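Prolcombe Orchard Schools Program — progress report, November

Quick one this time, full numbers go in the year-end. Sent to Goodwin as agreed, copy to Keegan Hapeta. 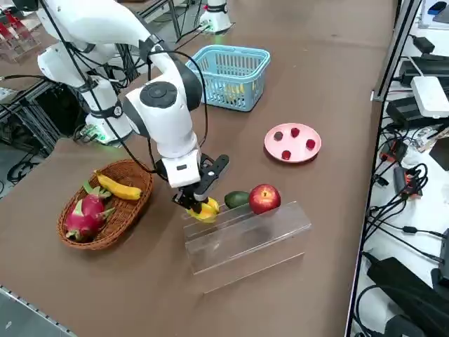
Enrollment first. We have 189 kids signed up across 3 schools, up from 130 in spring. Most of the jump is the middle school, where the science teachers put the fruit unit on the regular schedule instead of after class. Good news, but it means we're short on tasting kits and will be until the next order lands.

Tasting sessions. Running every other week, mornings at 9:30. Pears and plums went fine. Persimmons did not, half of them were hard as rocks and we had to send the kids home with ripening instructions. Supplier (Herent) has credited us for that box. Switching to a softer variety for the next round.

Planting. Behind. The bed at the elementary school was meant to be dug in by now but the water line has to be moved first and the district wants it's own plumber on it. No date yet. Bare-root trees are held at the nursery, no extra charge through winter. If the line isn't done by then we plant at the high school first and swap the order around — same trees, same cost.

Workbooks. Draft of the grafting chapter is done, storage chapter half done. Spanish version still with the translator. Prollance quoted 2000 for printing both, which is inside the line you approved. Want to hold off until the Spanish text is back so we only pay for one setup.

Staffing. Lost our afternoon helper at the high school. Keegan is covering untill we hire. Two applications in, interviews soon.

Budget. Food line is running a little over, travel well under. Would like to move some travel money into food, and need a yes or no from you before the next kit order goes in. Form attached seperately.

Next: kit order, plumber date, second draft of the workbook, parent evening at the middle school. Will send the sign-in sheets with the year-end report.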